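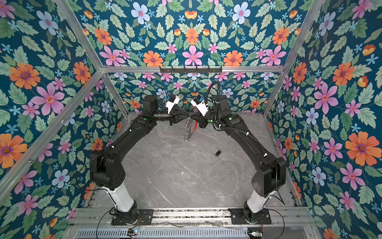 One comment on the November notes asked whether both arms could share a single supply. They can't in the Cutberg build: each arm gets its own feed, fused at 4 A.

**Unit 2 — Mounting and alignment**

- Bolt both black base plates to the same aluminum rail. Square the rail first.
- Leave slack in the cable at the wrist — the clips on the upper links only hold the straight run.
- Jog the grippers toward centre at low speed. Stop short of contact.
- Log 200 cycles before adding load.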